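Search this site Enter keywords

Home Features Money Subscribe Contact

Features > Family > Last Things

The Price of a Quiet Goodbye

The brochure from Kurian, a funeral chain with 14 branches in and near Skarville, promises "simplicity without worry." The simple package costs $1,412. I asked what it left out, and the answer took most of a page.

Transport from outside the city was extra. So was a viewing, even a short one. The death notice, a few lines that a family could write at the kitchen table, came to $378, and the chain would not say how much of that went to the paper.

By the time I had added what most people would call a normal funeral, I was over $3,000. A smaller home in Gingate quoted me less, then called back in the afternoon to add a "care fee." I asked what the care was. They said they'd get back to me.

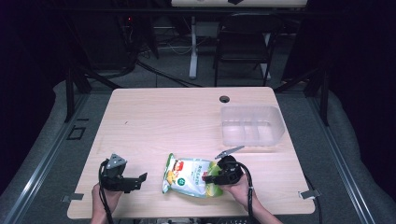
Defenders of the trade say grieving families don't want to haggle, and I believe them. I'm less sure that should set the price. In Nurkalden, two homes now post every charge on the front door – notice, hearse, flowers, all of it – and both are still in business.

Kurian told me it is "looking at" doing the same online. It said that in February, too. Until the list appears, ask for one in writing, and ask before you sign.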